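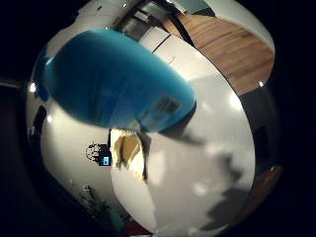
28th September

Quick one tonight, I have to be up early. But I promised Ntombi I would write down what I think of the two grippers before she ships one of them back, and if I don't do it now I'll forget which one annoyed me more.

So. Two hand-held grippers, same idea, trigger in the handle and a fisheye camera riding along on top. The Kozan, which I've had since February. And the new one from Skusel, which is Ntombi Sithole's, on loan, returnable, please don't scratch it Ingegerd. Both feed the same little Codine logger box so at least the recording side is equal.

Weight first, everybody asks. I put them on the kitchen scale with cameras mounted, cables off. Kozan 723 grams. Skusel 513. Doesn't sound like a lot on paper. After half an hour of picking things up off a counter it is a LOT. My wrist gave up on the Kozan well before I got bored, and I get bored fast.

Trigger. Kozan's is stiff and has a dead spot at the start, you squeeze and nothing, squeeze and nothing, then the fingers come in all at once. Fine for a mug. Bad for anything soft. The Skusel closes from the very first bit of travel, so I can stop halfway and hold there. I like that so much. Only complaint, the return spring is weak and sometimes the last bit of opening needs help from my thumb. Ntombi says hers did that out of the box too and that it gets better. We'll see. I sort of suspect it gets worse.

Fingers. I spent way too long on these. Hard plastic on the Kozan, with a rubber strip that I have now glued back on twice (the second time with the good glue). They are great on boxes and flat edges and hopeless on anything round. The soft ones wrap a bit, so they forgive bad aim, and my aim is bad. But they bend sideways under load! Pick up a full water bottle by the neck and it swings, and then the recording is full of swinging. For light stuff I'd take soft fingers every time. For heavy stuff, no.

Crumpled things were my main test since that's what I want the data for. Wads, folded bits, wrappers, all the junk that ends up on a counter. Soft fingers and a gentle trigger win this by miles. With the Kozan I mostly pushed the stuff away from me across the white surface, chasing it, swearing. Count of clean grabs, out of 144 tries each: I was going to put a table here but I lost the sheet with the Kozan numbers on it. Will redo. Don't hold your breath.

Camera. OK so this is where I change my mind back and forth. The very wide lens is lovely for tracking, because it gets so much of the room in, cabinets and floor and lamps, and the software has plenty to hang on to. When I tried a narrower lens from the drawer it lost itself every time I leaned in close to the counter. All white, no corners, goodbye. The price you pay is that a finger close to the lens gets enormous and eats a big piece of the view, and the thing you're grabbing is this small lump tucked up underneath. Also shadows. My own hand throws soft gray ones all over the counter and I can't decide if that matters for training or not. Ntombi says leave them in, real rooms have shadows. Fair.

I want to try tilting the mount. Somebody on the Skollorgate forum printed a wedge that angles the camera down a few degrees and says the fingers take up less of the picture. File is 444 kilobytes, printer is free tomorrow, no excuses.

Battery, both fine. Logger stopped recording once with no warning, no beep, just nothing saved from that run. I blame the cable, it's the short one and it pulls when I reach across. Longer cable orderd.

Price I'm not getting into becuase Ntombi got some kind of deal and won't tell me what.

Where I am right now: Skusel for the counter work, Kozan stays on the shelf for boxes and anything with weight in it. If I could put the Kozan's stiff frame around the Skusel trigger I'd be done shopping. Ntombi, I'm keeping yours one more week. Tell them the return form got lost.

More when the wedge is printed.

Ingegerd Brekke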